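Bundel Bag Library
Second progress report to the Plorora Community Grants Program
Reporting period: to the end of May

1. Where we are up to

When we applied for this grant we said we would put 1,200 borrowable shopping bags into circulation along the Plorora main street, and that people would bring them back. The first half of that sentence is going well.

As of the end of May there are 956 bags in circulation. Of these, 601 have been borrowed and returned at least once. The rest are either waiting on a hook for their first outing or are enjoying a long stay in the boot of somebody's car. We had allowed for this in the budget under "losses", a word we have since changed to "extended loans" at the request of two borrowers who felt accused.

There are now 14 shops with a Bundel hook by the till, up from seven at the last report. The newest are the fruit shop, the op shop and both bakeries. The bakeries joined within an hour of each other and each has asked us to confirm that it was first. We have written to both thanking them for their early support.

2. Bags

The first batch was sewn from donated curtains and doona covers, and we stand by it, although the floral ones go out a good deal less than the plain ones. Teenagers in particular would sooner carry a watermelon in their arms. After the last report your program officer suggested we ask borrowers what they wanted. We did, and they wanted black.

The second batch is therefore mostly black, with coloured webbing handles so that a Bundel bag can be told from the forty others hanging on the back of a laundry door. The webbing came as an end-of-roll lot from Zatadent, which makes straps and harness fittings on the industrial estate and sold it to us at a price we have been asked not to repeat. We can say that it was low and that there was a reason, the reason being the colour. It has grown on us.

Handles on the new bags are longer than on the old ones. The short handles could be carried in the hand but not over a winter coat, a fault we found in winter. Stitching at the handle joins is now a box with a cross through it, which takes the sewing group longer and has caused some muttering. Repairs to handles have dropped enough that the muttering has moved on to the subject of thread.
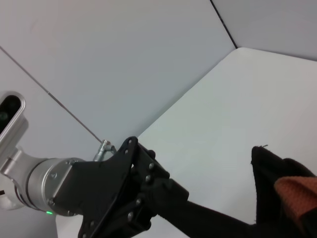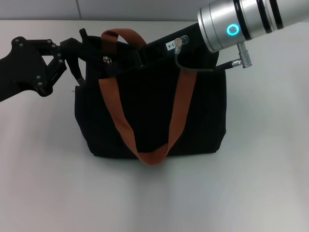 The second photo has one of the black totes with a rust-orange handle.

3. Washing and mending

We budgeted for washing every bag on its return. In practice most come back clean, a few come back cleaner than they went out, and a small number have held fish. We now wash on inspection, and the water bill is down accordingly. The money saved has gone to the mending table, which runs one morning a month from 10 am and has outgrown the hall kitchen. It has moved to the main room, where it shares the floor with the ukulele group. Both parties describe the arrangement as workable.

One sewing machine has been replaced. The old one was kindly donated and we would ask that it not be donated to us again.

4. The borrowing system

The grant included money for a lending app called Pop. You will recall we were keen on it. Borrowers were to scan a tag, take the bag, and receive a cheerful reminder after two weeks. Most people found the scanning fiddly with a queue behind them, and the reminders arrived at 3 am, where they were not received as cheerful.

We have stopped using Pop and gone back to an exercise book at each till with a pen on a string. Returns improved in the first month. The unspent part of the app budget is shown in the attached table and we would like to talk to you about moving it to webbing, pens and string.

5. What has not gone well

The supermarket has not joined. It has told us the proposal is with head office, where it has now been for longer than some of our bags have been in car boots.

The school holiday workshop drew fewer children than we planned for and more grandparents. They made good bags. We have reported them under "intergenerational participation", a heading on your form that we had been wondering how to fill.

The return bin outside the library was used mainly for returning library books. It has been moved to the post office and now has a larger sign.

6. Next period

We expect to reach the full 1,200 bags before the final report, provided the thread question is settled. We will add return hooks at the train station and the medical centre, both of which have agreed in writing. We also plan an amnesty, with no questions asked and a sausage for each bag handed in. The sausages are not charged to the grant.

The financial table and receipts are attached. The receipt for the hooks is faded but can be read if held up to a window.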